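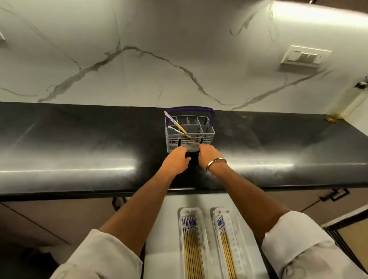
Attachment 1: kitchen worktop and the triple switch plate, flat 6

Ticket: no hot water in kitchen, boiler locking out
Site: Drellulwood, flat 6
Raised by: Anika Kasprzak (tenant)
Handled by: Leszek Czarnecka
Status: Closed
Priority: Normal, raised to High

Opened 10/10/26, 08:14
Tenant reports that the kitchen tap runs warm for a minute or so and then goes cold. Bathroom basin is the same but takes longer. Shower is electric and not affected. Heating has not been tried this season. The display on the boiler shows a code which the tenant thinks is E9, but it clears when she presses reset. Tenant has reset it several times since Thursday night.

08:52, Leszek Czarnecka
Rang tenant. Asked her to look at the pressure gauge under the boiler. She reads it as just under the green band. Asked whether anyone had bled the radiators lately. She said her brother bled the one in the hall. Talked her through opening the filling loop a quarter turn at a time until the needle sat in the middle of the green, then closing both valves. Done while I was on the line. Asked her to run the kitchen tap for 7 minutes and ring back.

09:20, Anika Kasprzak
Tap ran hot for longer this time, then cold again. Same code. The gauge has not moved. There is a sort of knocking when it cuts out.

09:31, Leszek Czarnecka
The pressure was low but it wasn't the whole fault. Knocking plus lockout on hot water only could be a scaled plate heat exchanger or the flow sensor. Asked tenant to stop resetting it. Previous tickets for this flat: one for a dripping tap in March, nothing on the boiler. Last service is on the system but the engineer's sheet is missing. Have asked Desmond for it.

10:05, Desmond Schumacher
Sheet found, it had been filed under flat 9. Boiler was serviced and passed. Note at the bottom says "DHW flow slightly restricted, advise tenant". I can't find anything to show the tenant was told. There is no scale reducer on the incoming main in that block.

10:12, Leszek Czarnecka
Thanks. Changing priority to High. Asked Plokevis for an engineer visit. Earliest slot they have is Monday, between 8 and 1. Tenant has accepted. She can use the shower and a kettle until then and does not want the temporary heater.

Monday, 11:40, Otis Crenshaw (Plokevis)
Attended. Ran hot water from the kitchen tap, boiler fired and then locked out on overheat. Central heating ran normally with no lockout, so pump and main heat exchanger look all right. Isolated and drained the boiler. Removed inlet filter: full of grit. Cleaned and refitted. Flow improved but boiler still cut out, though later than before. Took out the plate heat exchanger. Heavy scale on the water side. Not worth descaling at that age. Part not on van.

Boiler left safe with the hot water side isolated. Heating not available either until the part is fitted. Tenant informed and offered the temporary heater again. Accepted this time, one left in the living room.

Monday, 12:15, Hongmei Dong (stores)
Plate heat exchanger ordered from Maes on next day delivery. They also stock the Madari scale reducer we fitted in the other block. Do you want one added? Needs sign-off as it takes the job over the 400 limit.

Monday, 12:31, Desmond Schumacher
Signed off. Add the scale reducer. If we don't fit one we'll be changing the same part again.

Tuesday, 15:50, Otis Crenshaw (Plokevis)
Fitted new plate heat exchanger with new seals. Fitted scale reducer on the cold feed to the boiler. Refilled, vented, set pressure. Topped up inhibitor. Ran kitchen tap for almost 9 minutes with no lockout and a steady temperature. Ran bathroom basin, same result. Heating tested on all radiators. The hall radiator bleed valve was weeping slightly, which is probably where the pressure was going. Nipped up and wiped dry. Collected the temporary heater.

Thursday, 09:05, Leszek Czarnecka
Rang tenant. Hot water fine at both taps. Gauge is where Otis left it. Tenant asked whether she should bleed radiators herself in future. Told her to ring us first so that we can check the pressure afterwards.

Cause: scaled plate heat exchanger and blocked inlet filter. Low pressure from a weeping bleed valve was a separate fault.
Fix: heat exchanger replaced, filter cleaned, valve tightened, scale reducer fitted.

Follow up
Desmond to move the service sheet to the right flat and check the others in that folder.
Hongmei to keep one plate heat exchanger in stores for this block.
Leszek to go through the service notes for the remaining flats and look for the same flow remark.

Ticket closed Thursday, 09:22.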